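Subject: Re: whiteboards for the Plukula room

On 20 May 2022, the Adness list wrote:
> Do we keep the framed board or order a new one? We have 500 left to spend.

Keep it, I'd say.

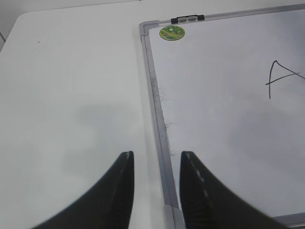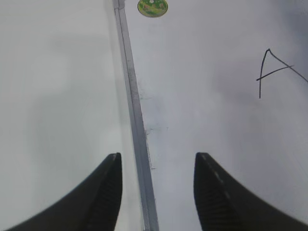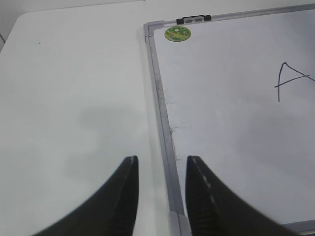

Zelenák quoted us 800 for 8 boards, and I'd hold off until February. The old one can go up by the door – the green sticker near the corner should peel off with warm water. I'll bring a cloth and two spare markers.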